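Wrist camera placement and gripper choice for loading a dish rack

flosholm_bench
Posted Nov 8, 2023

I'm comparing two grippers on the same arm for putting cups and bowls into a dishwasher-style rack. One is a Farnix two-finger parallel, the other is a Bukholm with short pegs under a textured plate. The controller is a Sadowski and I haven't changed any of its motion settings between the two.

So far I have 466 runs logged, 300 of them on the Farnix. The Farnix is easier to tune but the fingers are wide and they catch the tines when a cup goes in next to another one. The Bukholm fits between things better, but the housing is big and it takes up a lot of the wrist camera view. I also get a lot of blur whenever the arm is moving over the rack, and my rim detector drops out.

Two things I'd like to know. Is it worth moving the camera, or should I add a second one on a stand? And is there a fair way to compare the two grippers when one of them blocks more of the view than the other?

Budget is small. I can print brackets.

rackandpinion
4 replies on this board

Just get a better camera. The one that comes on most wrists is junk. Global shutter, done.

tine_spacing
Regular

A global shutter gets rid of skew, but it won't remove blur if the exposure is long. Check the exposure first. Ours was on auto and the lab lights are dim, so it was picking a very long time on its own. We locked it short, raised the gain and put a cheap LED bar over the rack. The picture got noisier and the detector did better anyway. The downside is glare. Bare wire throws bright streaks, so point the light at the ceiling or put a sheet of white plastic in front of it.

Second, don't ask the detector to work while the arm is moving fast. Add a stop above the rack, take the picture there, then go down. On our setup the stop was 300 ms and that was plenty. If your cycle time can't take it, slow down only for the last part of the approach.

On moving the camera – I would try it before buying a stand. We have a peg-type gripper too, and with the camera close in, the housing covers the top of the view and whatever cup is nearest covers a good part of the rest.
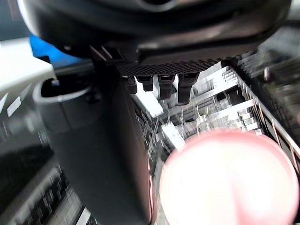
What you need is a clear view of the rim you're going for and the tines around it, and you only get both if the camera sits farther out to the side. We printed a bracket that moved ours out 17 mm and tilted it in a little. Redo the hand-eye calibration after that, and check the cable at both ends of wrist travel. Ours was rubbing and we didn't notice until April, when it quit.

A fixed camera is good for checking the rack after each placement. It was less useful to us for the approach, as the arm kept getting in its way.

For the comparison, I'd split it in two. Run both grippers with hand-taught positions and no vision at all. That tells you what the hardware can do. Then run both with vision, with the camera wherever it works best for each one, and report that separately. Use the same cups in the same order, and mix dark ones in with light ones. Dark cups were our worst case by a long way, mostly for finding the far side of the rim.

Also, your run counts are lopsided. I'd even them up before reading much into the success rates.

flosholm_bench
Original poster

Thanks. Exposure was on auto here as well. I locked it and the rim detector is holding on through most of the approach now, though the tines are still a mess. Bracket is printing. I'll do the taught-position runs first and post both sets of numbers when the Bukholm has caught up.

wet_side_down
New member

What pegs are you using on the Bukholm? We had the hard ones and they slipped on glazed bowls. The soft sleeves fixed it but they wear out fast, so buy extra.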